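Print this page
E-mail this page

5 Aug 2018
By Signe Ljungberg

Keeping the Narkmont sorting cell in line: project report

The assignment was to take over the small sorting cell from the March group, bring it back to a known state, and write down what it takes to keep it there. Their handover sheet said the cell "holds calibration." I didn't believe that, and after 300 logged picks I believe it less.

The cell is simple enough. There is one arm with a two-finger gripper, a gridded mat against the wall, and a three-part crate with a handwritten label for each part. The control program is called Lisero. It was set up by Åsmund Tveit, who also supervised this project and who thinks more of it than I do.

My first job was the fingers. They are long and thin, and anything that long makes a small error at the wrist into a large one at the tip. The handover sheet says to check them every 200 picks. I checked every 40, and by the second check one finger was already low enough to touch the mat before it reached a block.

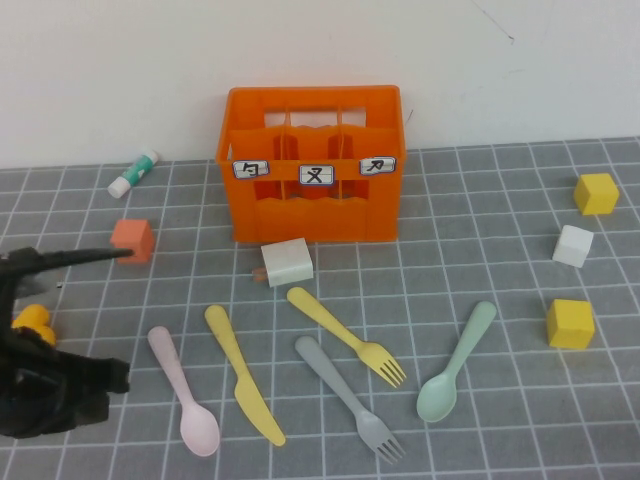 The fix in the sheet is to loosen two screws, push the finger up against its stop and tighten again. I did it four times. It works until the screws creep, and then you are back where you started. A drop of thread lock helped more than anything in the sheet did. Åsmund says the screws were never meant to be touched by students, but in that case I don't see why they are in the instructions.

The second job was the layout. Lisero doesn't know where the crate is. It knows where the crate was when somebody last taught it, and it trusts that completely. If the crate gets nudged during cleaning, every drop is off by the same amount and the log still reports success. I would not call that a log. I now push the crate up to the wall, line it up with the grid, and run the arm to one corner by hand before each session.

I also set out the same mix of items each time, blocks at the right and cutlery across the middle, so that two sessions could be compared at all. The March group used whatever was in the drawer, and their results can't be checked against mine or anyone's.

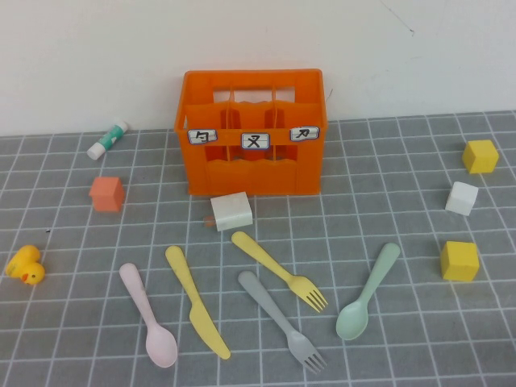
Crate, blocks and cutlery on the mat, with the arm out of view.

Flat things are still the weak point. A cube gives the fingers two good sides. A spoon handle gives them almost nothing, and a finger that sits slightly low will slide over it. The Nostura guide we were given suggests closing more slowly. I tried it for 40 picks and saw no difference worth reporting.

For the next group: check the fingers at the start of every session, teach the crate position again if anybody has cleaned the mat, and keep a paper note of the drops that missed. The spare screws are in the Bastos box under the bench.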